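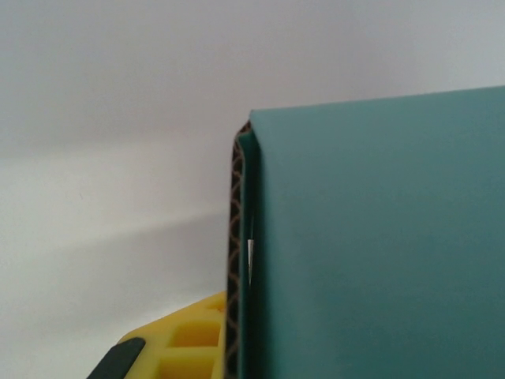
22 novembre 2018

L'Église de Kirko ouvre un service d'écoute par courrier

L'assemblée évangélique de Kirko propose désormais à ses fidèles, et à toute personne qui le souhaite, d'adresser par écrit leurs questions de foi ou leurs demandes de prière. Le service, baptisé Avram, fonctionne depuis le début du mois dans les locaux paroissiaux de la rue Noltik.

Les lettres peuvent être signées ou anonymes. Celles qui portent une adresse reçoivent une réponse personnelle dans un délai de trois semaines. Les autres sont lues lors de la réunion de prière, sans détail permettant de reconnaître leur auteur. L'assemblée précise qu'aucune offrande n'est demandée et que les courriers sont détruits une fois traités.

Un essai avait été mené entre mars et l'été dans l'annexe de Brurevetti. La paroisse y avait reçu 98 lettres, dont 49 venaient de personnes extérieures à la communauté. Les questions portaient surtout sur le deuil, le mariage et la pratique du jeûne. Plusieurs correspondants demandaient aussi comment rejoindre un groupe d'étude biblique près de chez eux.

Les réponses sont rédigées par deux pasteurs et quatre anciens, qui ont suivi une courte formation à l'accompagnement. Ils ne donnent pas d'avis médical ou juridique et orientent vers un professionnel lorsque la situation l'exige.

Les lettres sont à déposer à l'accueil de l'église, aux heures d'ouverture, ou à envoyer par la poste avec la mention « Avram ». Les messages électroniques ne sont pas acceptés pour le moment. Un premier bilan sera présenté à l'assemblée générale de mars.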